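Home | About | Minutes | Newsletter | Room Hire | Contact

TRURACH STREET COMMUNITY LIBRARY
Minutes of the monthly meeting, May
Held Monday in the reading room, 7 p.m.

Present: Nadja Rüegg (chair), Alois Mayrhofer, Gebhard Kaufmann, Eugeniusz Jakubowski (minutes)
Apologies: Burgi Egger

1. Minutes of the last meeting
Accepted with one correction. Under item 4, the quote for the gutter work was from Castellanos, not Sarkirer.

2. Matters arising
The side door lock has been replaced. Alois has the spare keys and will hand one to Burgi. The letter to the city about the streetlight has gone out and there has been no answer so far. Gebhard to call again.

3. Money
Nadja went through the account. The used book sale brought in $489. The gutter work cost $300 and has been paid. The electric bill for the winter quarter was higher than last year and Gebhard asked whether the reading room heater was being left on overnight. Alois said the timer had been reset after the power cut and he would check it. It was agreed to keep the late fee as it is until the fall and look at it again then.

4. Children's hour
Attendance has been steady. Burgi sent a note asking to move the start from 10:00 to 10:30, as several families come straight from swimming. Agreed, starting next month. Eugeniusz will change the sign on the door and the notice in the newsletter. Burgi also asked for more picture books in Spanish. Nadja will see what the county exchange has. 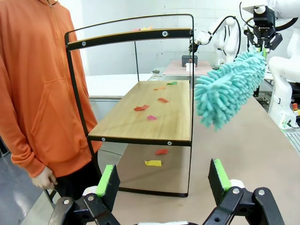
5. Sorting returned books
Gebhard reported that returns are piling up on the front desk and that 13 books marked as missing were later found on the wrong shelves. He proposed sorting returns by color before they go back out, with a piece of colored tape on the spine for each section. Green, orange, red and pink tape were discussed. Eugeniusz said that orange and the browner orange are too close together to tell apart in the evening light, and that only one of them should be used. Alois would prefer printed letters and pointed out that tape comes off the plastic covers in summer. After some discussion it was agreed to try tape on the children's and large print sections only, and to report back in two months. Gebhard to write out which color goes with which section.

6. Gutov bequest
The boxes from the Gutov family are still in the back office. Nadja and Alois have opened seven of them. Most of the contents are local history and in fair condition, with a few volumes that have water stains. The family does not want anything returned. Agreed to keep the local history and put the rest in the next sale. Alois asked for help with lifting.

7. Any other business
The copier is jamming again. Eugeniusz to call Sarkirer about the service contract.
A reader has asked for a second newspaper. Not agreed, on cost.

Next meeting: first Monday of next month, same time. Burgi to bring the summer reading list.

The meeting closed at 8:40 p.m.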